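Blog > Side Projects > Teaching Machines

Friday, by the author of Oltwood Notes

Print this page | E-mail this to a friend

So the count as of this afternoon is 539 good examples, and my wrists would like everyone to know it. We're gathering them for Kekska, the learning system I keep going on about, and the way we do it is pretty low tech. I hold a gripper in each hand, I do a little household job with them, and I do it again. And again!

The job this week is the basket. A crumpled paper bag goes in, a crumpled paper bag comes out, and you'd think there were only so many ways to do that. My first fifty were all the same, which is no use to a system that's supposed to cope with your kitchen as well as mine. So now I turn the basket a bit between takes, squash the bag differently, start with the left hand when I feel like starting with the right. (I still forget. The right hand wants to be boss.) 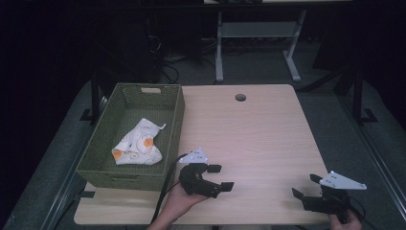
The hard part is slowing down. With my own fingers I'd grab the thing and be done, but two stiff jaws make you think about where the edges are, and when I rush I pinch a fold that slips right out again. Those takes get a note and go in a separate pile — I used to delete them, until the folks at Lockwood asked me to please stop doing that. They want the fumbles where I recover. The ones where I drop everything and say a bad word, not so much.

Cables are my other gripe. Each gripper trails one, and I've learned to flick them out of the way before a take, sort of like a vacuum cleaner cord. I did two whole batches last month with one wrapped around my elbow and never noticed until I got up for coffee.

The target for this task is 615, so I should finish Monday if I don't get fancy. Across every task we're at 2,490, and Vudham is sending over their share once they've sorted out their labels — they call it "place" when we call it "drop," and merging the two lists ate most of my morning. Next up is folding dish towels. I'm already bad at that with regular hands.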